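Last updated: 16th February

Zanby to open secondhand knitwear store in Tilitby
Former bank building will house shop, mending room and sorting area 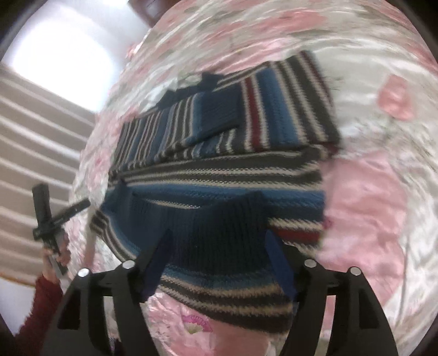 By the Zanby Press Office

TILITBY – Clothing reseller Zanby will open its first permanent store in Tilitby this August, the company said today. The shop will take over the former Aaltonen bank building and will sell only used sweaters, cardigans and other knits.

Zanby has sold secondhand clothing online for five years. Knitwear now makes up 40 percent of its orders, and striped pieces sell faster than plain ones.

The ground floor will hold more than 121 feet of shelving. A mending room upstairs will handle moth holes, loose seams and worn cuffs, both for store stock and for clothes that customers bring in. Repairs will start at $5.

The store will create 26 jobs, most of them part time. Hiring opens in the spring – no retail experience is needed for the sorting positions.

Residents can drop off clean knitwear for store credit at the Vimton depot until the shop opens. Items made of any fiber are accepted, but felted or shrunken pieces are not.

Comments

woolgatherer
Will the mending room take hand-knit stuff or just store-bought?

R. in Vimton
Glad that building is getting used. Is there parking in back?

stitchcount
$5 for a moth hole is fair. I have a whole drawer of them.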